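旧台式机该不该留着修

去年年底，公司旧仓库清点，翻出一批退下来的台式机，办公室里为怎么处理吵了几天。一派说按斤卖给回收的，一派说拆开修修还能用。我站在后一派。下面把理由写清楚，也把反对的意见写清楚，因为反对的人说得并不全错。

先说钱。同型号的旧机器，回收的人上门给的价是每台100元，不看配置，不看成色，过秤都懒得过。同样一台机器，清一遍灰，换一次导热硅脂，硬盘换成最便宜的固态，材料费加起来103元。修好以后放在前台登记访客，或者给库房查单子，完全够用。买一台新的入门机要多少钱，大家都知道。这笔账不复杂，复杂的是人工怎么算。

管采购的洛林·洛克伍德（Lorraine Lockwood）不同意我的算法。她说我没有把拆机的人工算进去，一个技术员半天弄两台，工资摊下来，省的那点钱就没了。她还说旧机器费电，坏起来没有规律，今天修好内存，下个月又坏电源，用的人抱怨，修的人也烦。她的话有一半我认。如果机器已经老到主板电容鼓包，或者机箱接口坏了一排，那确实不值得再动。问题是她把所有旧机器当成一种东西，而旧机器之间差别很大。

我自己的标准是三条。第一，主板外观完好，没有烧痕，没有漏液。第二，处理器插座的触点没有弯，弯一两根还能拨，弯成一片就算了。第三，电源单独测过，电压稳定。三条都过的留下，有一条不过的拆配件。拆配件也不是浪费，内存、风扇、扩展卡、硬盘架都有用处，甚至机箱侧板的螺丝都有人来要。

有人问为什么把插座看得这么重。修过机器的人都清楚，老机器主板上最娇气的就是这一块。散热器拆下来，处理器露在外面，用布擦掉旧硅脂，这一步没什么风险。再往下，松开压杆，把处理器取走，插座的触点就完全暴露了，这时候掉一颗螺丝进去，或者袖口扫一下，整块主板可能就报废。我见过两次，一次是新手，一次是干了十几年的老师傅。所以我主张不是必要就别把处理器取下来。很多人修机器有个习惯，上来先拆到底，觉得拆得干净才算检查过。这个习惯不好。硅脂干了就换硅脂，散热器松了就紧散热器，处理器坏的情况很少，轮不到第一个怀疑它。

真要取，有几件事得先做。机箱放平，侧板朝上，台面上不要堆别的东西。手先摸一下接地的金属。旧处理器取下来放进塑料盒，不要随手搁在电源顶上。插座空着的时候，能盖保护盖就盖上，没有保护盖，就尽快装回去。这些话写在Lamwood那本维修手册的附录里，可惜附录没什么人翻。

再说机箱。我一直觉得前些年的办公机箱比现在的好修。那时候的设计给维修的人留了余地，扩展槽用卡扣，硬盘有架子，侧板一扳就开，很多地方用不着螺丝刀。颜色也有讲究，有些厂家把能动手的地方做成蓝色，没看过说明书的人也猜得出从哪里下手。现在不少小机器，内存焊死，电源用专用接口，外壳靠胶粘，坏一样就等于坏全部。盖瑞斯·克拉布特里（Gareth Crabtree）跟我争过这一点，他说小机器省地方，办公桌本来就不大。这话对，可是省下的那块桌面，多半又拿去放扩展坞和一堆转接线了。

体积大还有一个好处，看得清。机箱横过来，板上各个部件之间有距离，内存在哪里，卡插得正不正，低头看一眼就知道。带新人的时候，我只用这种机器。拿一台笔记本拆给新人看，他记住的只有排线很脆。拿一台塔式机箱拆给他看，他能记住电从哪里来，数据往哪里走，热量怎么散出去。

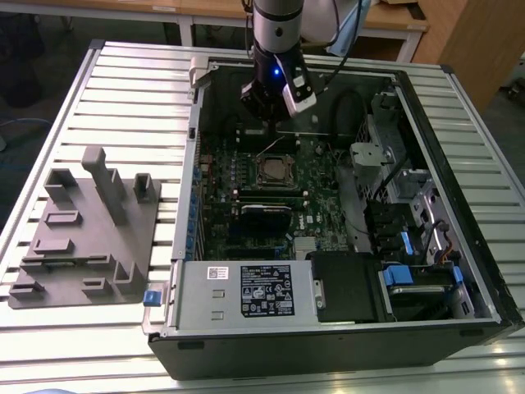
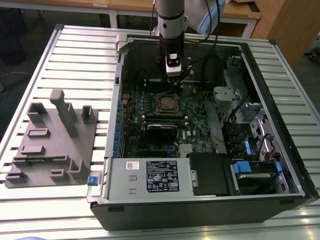

第一张里处理器还在插座上，没有装散热器；第二张里插座是空的，下面那排内存槽和扩展卡都看得清楚。

反对意见里最难回答的一条

最难回答的一条是数据安全。巴尔杜尔·蒂格森（Baldur Thygesen）提出来的，他说旧机器留在公司里流转，硬盘里有什么谁也说不准，不如整台销毁，一了百了。我的看法是，该销毁的是硬盘，不是机器。硬盘拆下来登记编号，单独处理，剩下的主板、电源、机箱里没有客户资料。把一整台机器送去粉碎，为的是里面一块巴掌大的盘，这个代价说不过去。他后来退了一步，同意硬盘先拆、机器再修，条件是登记表由他签字。我觉得这个条件合理。

还有一个问题是修好的机器给谁用。这件事处理不好，修得再好也白搭。如果新员工报到，别人桌上是新机器，他桌上是一台修过的塔式机，他心里会怎么想，不用多说。所以修好的机器不该往个人工位上放，应该放在公共的地方，比如前台、库房、会议室、培训间。这些地方需要的是随时能开机，对速度没有多高要求。Grerkport那边的仓库就是这么安排的，查库存的几台都是老机器，坏了搬走一台，再搬来一台，工作不耽误。

我的建议已经写进1月19日交上去的那份意见里，主要有这么几点：旧机器先检查后分类，不再整批按斤卖；每台维修材料费上限200元，超过就拆件；处理器没有明确故障的，不从插座上取下来；硬盘一律单独登记。洛林要求再加一条，维修工时也要记，到4月拿出来算一次账，看到底省没省。我没有意见。账算出来如果是亏的，那就改，卖给回收的也行，但至少不是凭感觉卖的。

到时候工时表和材料单放在一起，谁想看都可以来翻。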